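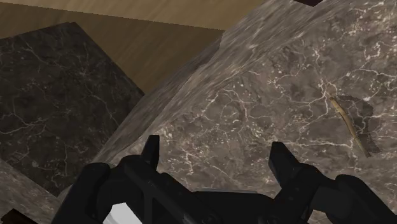
Recording a Pick Task in the Simulator: Instructions for Student Teams

These instructions apply to all teams taking part in the autumn term project of the Dukby Robotics Club. They cover the second practical, in which each team drives the simulated arm by hand and records a set of attempts at picking up a single item from a worktop. Teams that have not completed the first practical should speak to Gaurav Chaturvedi before starting.

Before you begin

Log in to one of the lab machines with your team account and open the Trorberg launcher. Select the kitchen set and then the task "Single item, stone top". Loading may take several minutes the first time. Do not close the launcher window while the textures are being prepared.

Check that the view selected is the wrist view. The overhead view may be used for practice, but attempts recorded with it will not be accepted.

Setting up an attempt

1. Press Reset. The worktop, the item and the starting position of the arm are changed slightly each time.

2. Enter your team number and the seed in the panel on the right. Seeds for this practical run from 1291 upwards, and each team has been given its own block.

3. Open the gripper fully before moving. A half-open gripper is the most common cause of a rejected attempt.

4. Find the item in the wrist view. If it is not visible, raise the arm and turn the wrist slowly until it appears. Shadows on veined stone can be mistaken for part of the item, so look for the edge of the item itself.

Making the pick

5. Press Record, then wait for the tone.

6. Turn the wrist so that the two fingers will close across the narrow side of the item. Long, thin items should be taken near the middle. Taken near one end, they tend to swing when lifted.

7. Move sideways until the item lies between the fingers, and only then lower the arm. Teams who do both at once usually push the item away.

8. Lower in small steps. The contact light on the panel turns amber when a fingertip touches the worktop. Raise the arm by one step and continue.

9. Close the gripper, pause for a moment, and lift straight up. Hold the item clear of the surface until the second tone sounds.

10. Press Stop and mark the attempt as Complete, Dropped or Missed. Dropped and missed attempts must be kept. They are used in the third practical and deleting them will leave your set short.

How many attempts are needed

Each team is to submit 200 attempts, shared as evenly as possible among its members. Every member must drive the arm, including those who have chosen to concentrate on programming. Last year's best set, recorded by Ah-rin Yeom and Dong-hyun Jang, contained 202 attempts and may be viewed in the shared folder under "Noh".

If the arm stops responding

Release all controls and wait. If there is no change, press Reset and discard the current attempt. Should the same fault occur again, note the seed and report it to Joon-young Yoon, who looks after the Lusier controllers. Do not swap controllers between machines, as each has been calibrated separately.

Submitting your work

Copy the whole session folder to your team area without renaming any files. Add a short text file giving the names of the drivers and the seeds each one used. Sets must be in place by 4 pm on Monday. Kátia Marinho will return comments at the following session, and teams may record replacement attempts after that.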